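Tahiri Workspaces, Climow building
Quarterly fire and general safety inspection, shared workshops and offices
November 2022

Areas covered: ground floor units, stairs, kitchen, bin store, rear yard. Comments follow each item. Items marked ACTION go to the building office.
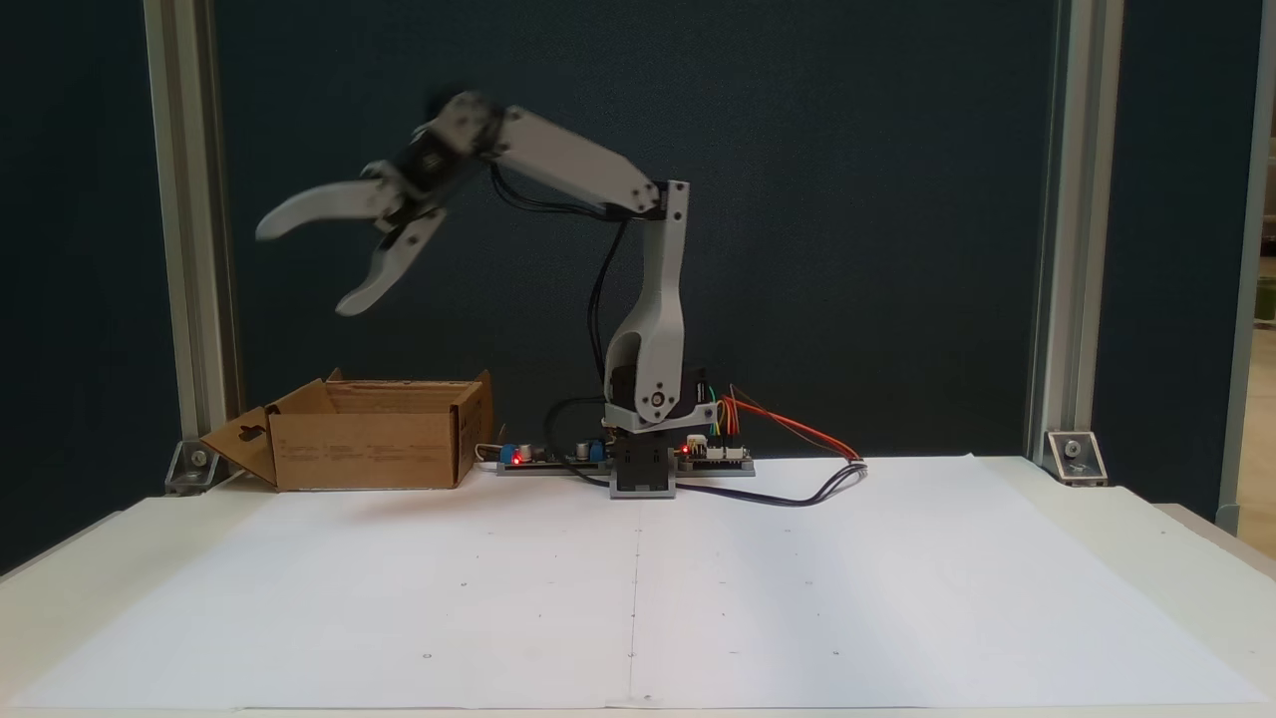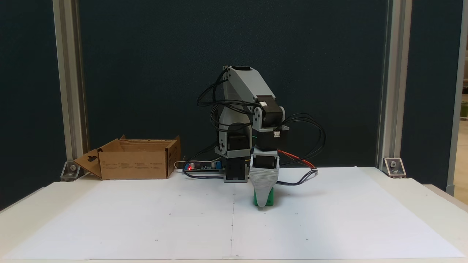
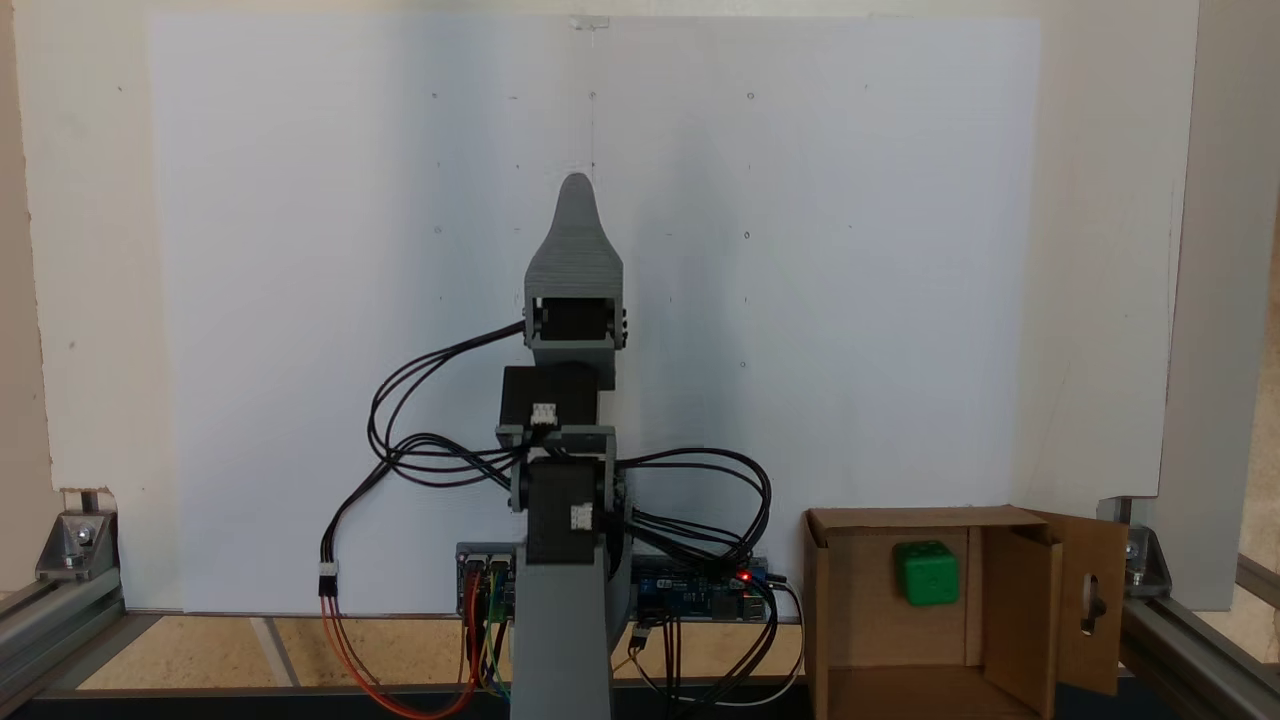

Issue 7, page 71

1. Escape routes clear and unlocked
Mostly. Pallets in the rear corridor again, outside the Surnex unit. Moved while we were there. They need to stay out of the corridor overnight as well. ACTION

2. Fire doors close fully on their own
No. The kitchen door sticks on the new floor strip and stops a hand's width short. Plane the bottom edge or lower the strip. Other doors fine. ACTION

3. Extinguishers in place, pin and seal intact
Yes. The CO2 extinguisher by the stairs is on its bracket but the sign above it has gone. Service labels run out in March, so book the contractor before then.

4. Alarm call points tested
Yes. Sounders heard in all units with doors shut. Weak in the bin store, passable with the roller door up. Log book filled in.

5. Emergency lighting
One fitting out on the upper landing. Same one as last quarter. The battery was replaced then, so change the whole fitting this time. ACTION

6. Portable electrical equipment
489 items on the register. Seven had no label or one that could not be read. Two kettles and a fan heater taken out of use. Tenants are reminded that fan heaters are not allowed in any unit.

7. Stairs and floors
Nosing loose on the third step up from the yard door. Taped for now. Entrance mat curls at one corner.

8. First aid box
Short of large plasters and eye wash. Restock from the Clillska order.

9. Water temperatures
Hot tap in the accessible toilet took roughly 7 minutes to come up to temperature. Cold taps fine. Flush the little-used shower weekly and sign the sheet on the door.

10. Waste and storage
Cardboard stacked against the gas meter cupboard. Cleared. Yellow lines to be repainted when the yard is dry.

Result: pass with actions. Items 1, 2 and 5 to be closed before the next inspection.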